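Speaker notes - Breakfast habits and the home electric bill
Posley Community Hall, Friday, 6:30 pm

14 shares | 3 comments

Open with thanks to Lilian Bakilana for setting up the evening. Say where the restrooms are. Ask people to hold long questions until the end, short ones any time.

First point. Most people in Dilley have never read past the total on their bill. Hold up the sample bill. Show the kilowatt-hour line and say what it means: a 1000 watt appliance running for one hour uses one kilowatt-hour. Pause here. Teodoro said last time I went through this too fast.

Second point. Watts and time both matter. Anything that makes heat pulls a lot of power, but a toaster is done in minutes. An old freezer in the garage pulls much less and runs all year.
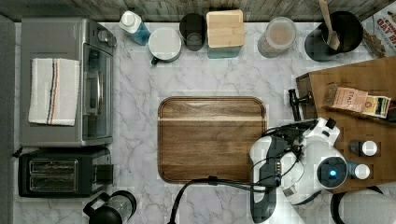 Toaster oven and two-slot toaster on a kitchen counter.

Do the math out loud. Say you have a heater marked 2000 watts. Run it for half an hour and you have used one kilowatt-hour. Ask someone in the front row to read their own rate off their bill and multiply. If nobody brought one, use the sample.

Third point. Time-of-use plans. These are confusing, so go slowly. Power costs more in the late afternoon and evening and less overnight. On the sample plan the cheap hours start at 11 at night. Dishwashers and dryers are easy to move. Dinner is not, and I don't tell people to eat at midnight.

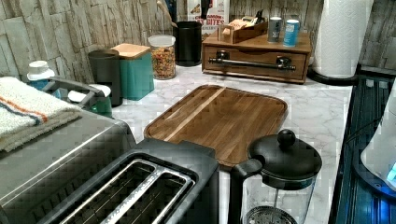

Obinna Nnaji tried this at his place on Lumbao Street starting in May. He moved the laundry and the dishwasher and left everything else alone. His bill dropped by about 11 percent. Make clear that this is one house with two adults, and a family home all day will see something different. He said I could use his numbers but not show the bill itself.

Fourth point. Standby power. Keep this short. People worry a lot about phone chargers, and those use very little. Older cable boxes and game consoles left in instant-on mode are worth checking. Pass around the plug-in meter. The library lends these for six days at a time - ask at the desk.

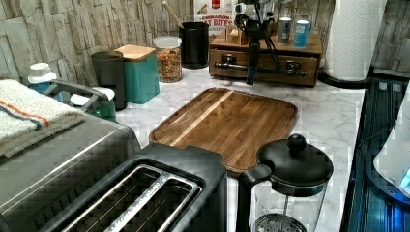 Fifth point. Water heating. For many homes this is a bigger share than the whole kitchen. Check the thermostat setting, fix dripping hot taps, wash clothes in cold. Renters should ask the landlord before touching the heater. Crescencio Bermúdez has the handout in Spanish at the back table.

Someone will ask about solar. I don't cover it. Angelica Gatchalian is doing that talk at Felarano next month and the sign-up sheet is by the door.
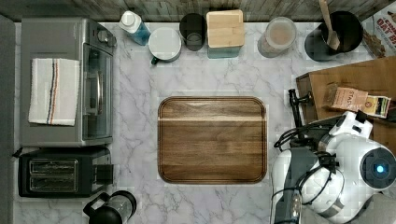 Questions. If it goes quiet, ask who has a second fridge and how old it is. Collect the meter before people leave. Chairs go back against the left wall.

3 comments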